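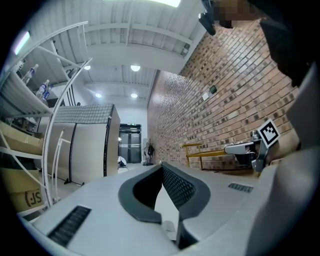
Last edited by dbaran on 5 Jun 2022

Slow drain on the second floor, vent or trap?

dbaran
Two-story house, cast iron stack, PVC branches added by a previous owner. The upstairs bathroom sink drains slowly and gurgles at the end. Tub and toilet on the same branch are fine. I pulled the trap, cleaned it, ran a 25 ft hand snake from the trap adapter and hit nothing. Put it back together and the behavior is the same. The trap is 1-1/4, the arm is 1-1/2, and the arm is 67 inches long from the trap weir to the fitting in the wall. My reading is that the arm is too long and the sink is siphoning itself. Does that account for the slow part, or only for the gurgle?

marciniak_b
Only the gurgle. A long trap arm will pull the trap seal down at the end of the discharge. It will not make the basin back up. Slow flow is either a restriction or no air getting in. Take the pop-up stopper out completely and time it again. Half of these threads end there.

dbaran
Stopper is out. It has been out since the first test. Basin filled to the overflow takes 11 minutes to empty. With the trap off and a bucket under the tailpiece it empties as fast as I would expect, so the tailpiece is clear.

lmazurek
Then the restriction is downstream of the tailpiece and you missed it with the snake. A hand snake on a long 1-1/2 arm will often go up the vent at the sanitary tee instead of down. It feels clear because the vent is clear. What did the cable have on it when it came back?

dbaran
Nothing. Some dry rust-colored dust on the last couple of feet.

lmazurek
Dry dust means vent. You cleaned the vent. Bend the last inch of the cable to maybe 30 degrees, feed it to the tee, and rotate it so the bend points down as it enters. Mark the cable with tape at 67 inches so you know when you are there.

marciniak_b
I don't agree that dust proves it. If the drain had been sitting unused the wall of the pipe would be dry too. dbaran, is this bathroom in daily use?

dbaran
Guest bathroom. Used maybe twice a month, last time a few days before I opened the trap.
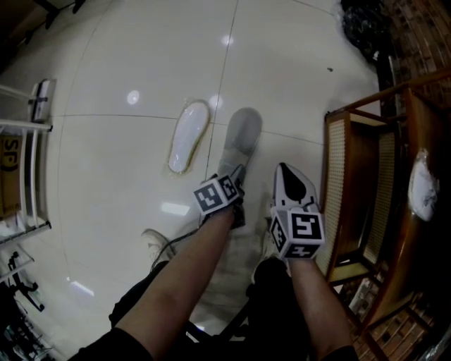
I should add that the arm slopes more than it needs to. I put a level on it through the access panel and it falls over 2 inches across its length. So the outlet is lower than the trap weir by more than the pipe diameter, and the code book I have says that is not allowed either.

marlene_sx
That second measurement matters more than the length. Once the fall exceeds one pipe diameter the vent opening ends up below the weir and the arm can run full and siphon. Length and slope are the same rule written two ways. It still doesn't slow the drain.

marciniak_b
Correct. Two separate problems. Clear the drain first, then decide if you want to open the wall.

kilicarslan
Has anyone suggested an air admittance valve? Put one on a tee close to the trap and leave the wall alone. I have a Prestetov on a kitchen island, in since September, no smell.

lmazurek
Allowed in some places and not in others, so he has to ask his building department. Also it needs to be at least 4 inches above the trap arm and stay accessible. And I would not cover for a bad slope with a valve. Rehang the pipe.

kilicarslan
Rehanging it moves the connection at the wall, and then you are cutting tile. The valve is an hour of work.

lmazurek
He has an access panel.

dbaran
Update. Bent the cable as described, taped at 67. First two tries went up the vent again, and I could hear it rattle in the attic. Third try went down and stopped about a foot below the tee. It came back with hair and something gray and hard, probably old joint compound from when the wall was closed up. Basin now empties in under a minute. Gurgle is still there, a bit louder if anything.

marciniak_b
Louder makes sense with the higher flow rate. Flush it with a few basins of hot water before you do anything else.

marlene_sx
And check the trap seal afterward with a strip of cardboard down the tailpiece. If you have less than 2 inches of water standing in it, fix the arm.

dbaran
Cardboard says 1-1/4. I will rehang the arm and post the new slope when it is done.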